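Lists > Maltness Residents > Crime and safety > Thread: Gourlay Street break-ins

Hi all, quick one before work. Police have finally put out the apeal for the three shop break-ins on Gourlay Street in August. Bakery, phone repair place, then the chemist. All between 2am and 4am, back doors every time.

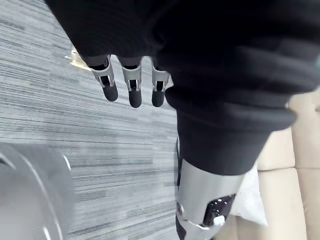
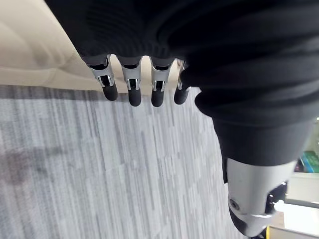
Gourlay traders wrote:
> Chemist lost about 190 pounds from the till, plus the door. Repair
> quote is £2,209. Insurance wants a crime number and we still
> havent got one. Is anyone else waiting?

Yes, bakery still waiting too, 30 days now. Rang twice, on hold 42 minutes the second time. Gave up.

Things they want:
- doorbell footage, Brellel Lane side esp.
- anyone who saw a van by the Cikberg depot gates
- don't post clips on here pls, send them to the station first

Alley light is still out. Reported again last night, will chase the council. Can whoever has the key to the back gate lock it at closing, it was wide open again at 11pm.

More when I hear. Sorry for typos, on my phone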